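Support > Manipulation Lab > Closed tickets > Bouquet task

We use cookies to keep you signed in and remember your filters. OK / Settings

Ticket: handover policy scores drop when a person is near the table
Opened by: Danang Tuhumury
Assigned: Lợi Đinh
Status: closed, see last entry
Date: 14 Apr 2019

Problem: Grekix eval on the flower set. Success was 68 percent with the table to itself, then falls apart as soon as somebody reaches in to reset a stem. Same checkpoint, same lights. Wrist view and table view from the reset step:

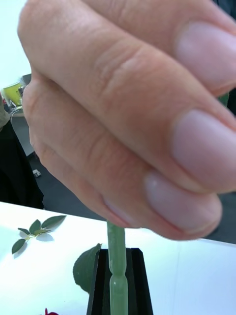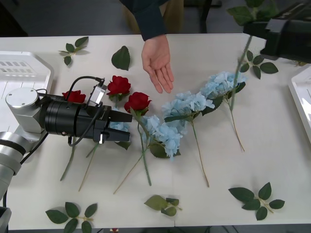
Entry, Danang. First guess was calibration. Re-ran hand-eye on both arms, error under 2 mm, so no. Second guess dropped frames on the wrist stream. Checked the logs, timestamps are fine. Not the network either.

Entry, Lợi. Plotted the attention maps from the wrist camera. When skin fills most of the view the policy stops looking at the stem and locks on to the knuckles. Then it either freezes or drifts left. Table camera maps look normal the whole time. So the fusion layer is trusting the wrong view.

Entry, Danang. How many training episodes have a hand that close? Can someone check before I retrain anything.

Entry, Lợi. 21 out of 700. And all of them are from the start of an episode, none mid-grasp. Explains a lot.

Entry, Sutrisno Liem. Try view dropout before collecting more. Blank the wrist stream at random during training so it has to learn to lean on the table camera. Ginting used it for the cable task and it held up ok.

Entry, Danang. Trained overnight with dropout on. Freezing is gone. Drift left still there but smaller. Stems with a fat node still get gripped too high – seperate issue I think, will open a new ticket.

Entry, Lợi. Drift was the action normalizer. Stats were computed before the reset clips got merged. Recomputed, reloaded, drift gone on every seed I tried. Please nobody edit the stats file by hand again.

Entry, Danang. Confirmed on my side. Full eval with a person reaching in now matches the no-person number within noise. Without dropout but with fixed stats it still freezes, so both changes are needed. Put that in the ablation table.

Resolution: view dropout on wrist stream + recomputed action stats. Merged to the Tranden branch. Old checkpoints will NOT load with the new stats, retrain or stay on the old branch. Closing.

Comments (4)

Kurniawati Hartono: Did you blank whole episodes or single frames? We get jitter with single frames.

Danang Tuhumury: Short chunks. Single frames gave us jitter too.

Roel Maes: Same freeze on our Brimasis setup, only one arm though. Dropout alone fixed it, stats were fine.

Kurniawati Hartono: thanks, trying chunks tonight. Is the new ticket for the node thing up yet? Cant find it.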